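Girkora(Torkutden)のシーンパック「Willine」使っている人いますか

1 kimo_arm
月曜に30日の試用版を入れて、そこから毎晩さわっています。卓上マニピュレーション用のシミュレーションキットで、本体がGirkora、家具と小物の入ったシーンパックがWillineです。いやこれ楽しいですよ! インストールで半日つぶす覚悟だったのに、夕飯の前に腕が動いてました。
気に入ったのは視点を自由に増やせるところです。俯瞰だけだと見落としていたことが、手先に寄せるとよくわかる。リンクの穴や指の段差までモデルに入っているので、干渉を確かめるときに助かっています。
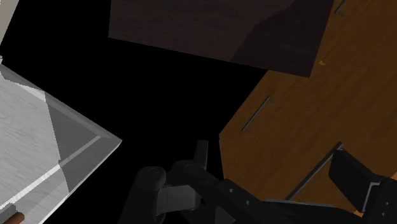
手先まわりの寄り。右が木目のパネルと金属の取っ手、左の白っぽいのも家具です

ほかに試した方、特に学習データ作りに使っている方の感想が聞きたいです。

2 名無しの組込み屋
寄りで見るとけっこう細かいですね。ただ背景が真っ黒で床も壁も見えないのは、そういう仕様なんでしょうか。学習に使うならそこが気になります。

3 kimo_arm
>>2
視点を低くすると見えないことがあるみたいです。引いた視点なら壁もドアも出ます。設定で変わるのかはまだ調べてません、わかったら書きますね。

4 sora_pnp
うちは有料版に切り替えました。研究室で36シーン分を回していて、把持のデータは1000エピソードまで貯めたところ。落ちたのは一回だけで、それも自分のスクリプトのせいでした(笑)
マニュアルの第13章、リセット処理のところは必ず読んでください。読まないと小物の初期位置が毎回同じになります。私はそれで一晩分のデータを捨てました……

5 gomoku
水を差すようで悪いけど、見た目に計算を使いすぎだと思う。把持の学習なら影も木目もいらない。接触の計算が速くて正確ならそれで十分で、Willineは接触まわりの設定項目が少なすぎる。摩擦係数を物体ごとにまとめて振れないのは正直つらい。

6 kimo_arm
>>5
摩擦の件は同意です! あそこは私も毎回ひとつずつ書き換えていて、アップデートを待っています。でも影はいらないかなあ? 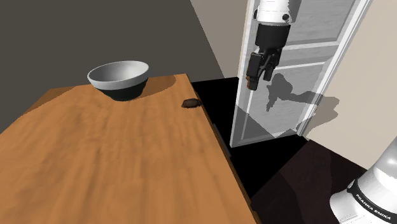
うちでやりたいのは画像入力の方策で、深度は使わない予定なんです。そうなると、高さの手がかりをどこから取るかが問題になってきます。影が入っていると、たとえばテーブルの器の右側に落ちる影で置いてある感じが出るし、グリッパの影も白いドアのパネルにちゃんと映っています。指と器の間の奥行きって、影なしの画像だと人間の私でも迷うんですよ。少なくとも私の用途では切りたくないです。

7 gomoku
>>6
その影に方策が引っぱられるのが怖いと言ってる。光源の位置を変えた途端に成功率が落ちる、というのは昔さんざんやった。残すなら光源も必ずランダム化すること。

8 kimo_arm
>>7
なるほど、それは素直に取り入れます。光源の角度はスクリプトから触れたので、今夜やってみます。

9 caceres_lab
初めて書き込みます。大学のCáceresという小さいグループで同じキットを使っています。gomokuさんの心配もわかるのですが、うちでは影ありで光源を振った設定がいちばん扱いやすかったです。あくまでうちの課題での話です。
隣の席のKimutai Minjaさんが小物の追加を担当していて、自作のメッシュを読み込ませるのも難しくなかったそうです。単位だけ注意とのこと。ミリのまま入れると部屋より大きいスプーンが出ます。見てみたい気もしますが!

10 名無しの組込み屋
スプーンで笑った。
ところで机の上の細かい物はどれくらい判別できるんですか。カード類とか。

11 kimo_arm
>>10
引いた視点だと文字は無理ですね。カードだということと色はわかります。

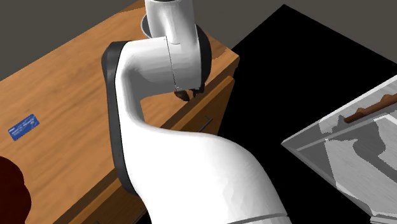 机の右手前で茶色い小物のところに指が来ている場面。左に青いカード

ロボットの腕がかなり大きく入るので、手元を見たいときは視点をもう一つ足したほうがいいです。この角度だと小物をつかんでいるのか、まだなのか、自分でもはっきり言えません。ログの接触フラグと合わせて見ています。

12 sora_pnp
>>11
接触フラグ、更新が一拍遅れませんか? うちはグリッパの開き幅のほうを見て判定しています。そっちのほうが安定しました。

13 gomoku
>>12
遅れる。開き幅を見るのが正解。ただ薄い物だと開き幅では全閉と区別がつかない。青いカードみたいなのは別の判定を書くしかない。

14 kimo_arm
おお、開き幅! それは思いつきませんでした。薄い物は持ち上げたあとの高さで見ればいけるかな……やってみます。
あと値段の話ですが、試用のあとは個人ライセンスにするつもりです。私は摩擦の一括設定が来なくても買います。毎晩起動するのが楽しみなので!

15 gomoku
私は摩擦待ち。要望フォームにはもう出した。同じところで困ってる人は出しておいてほしい。

16 名無しの組込み屋
とりあえず試用版を落としました。第13章から読みます。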